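Visit report: open day at the Stirach early intervention center
9/30/26

I attended the open day with my son Sebastian, who has a standing OT referral and will need a preschool placement by December. The purpose was to compare the Stirach program with his present one. Notes follow in the order of the tour.

Intake. Kamlesh Vashisht ran the first session. A child is seen twice before any goals are written: one clinic session, one home visit. The parent questionnaire is mailed ahead and scored by the therapist at the first appointment. The center logged 1,512 therapy sessions last year, of which 1,469 were attended by a parent or guardian.

Sensory room. Swing, crash mat, tunnel, dimmable lights. The room is booked in blocks and a child may leave early without losing the slot. Transitions out of the room use a picture card and a timer. Sebastian left on the second card.
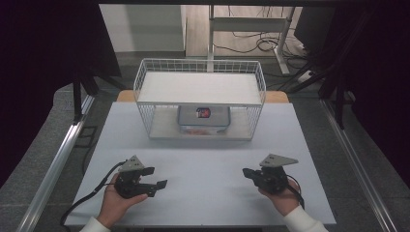
Sharon Mwaipopo asked whether the same card could be used at home, and said her daughter Ava had stopped responding to the timer after a few weeks. The answer was that cards are issued in duplicate and the timer can be replaced with a song. Staff review this at each home visit.

Classroom. Maximum group size is 12, with 2 aides. Circle time is short and a child may stand. Music follows directly after, which suits us. Snack is seated, at low tables, and food comes from home. Feeding goals are handled by the OT during snack and written in the same plan.
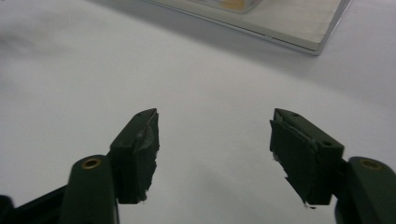
Stirach open day, tabletop.

Records. Parents get read access to session notes through a program called Pumach. Notes are posted the same evening. Goals are listed with a start date and a measure, for example "puts on coat with one prompt." I could not find a way to export them, and the front desk did not know of one.

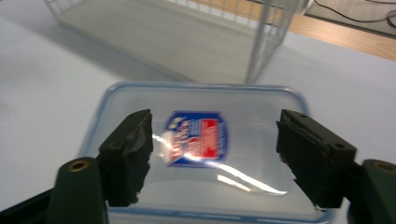

Container with blue rim.

Open items for us:
Bus route, not confirmed.
Whether the current teacher can sit in on the first home visit.
Weighted vest: the center lends them, but only after the second appointment.

Forms are on the kitchen counter and I will send them in once the pediatrician has signed page two.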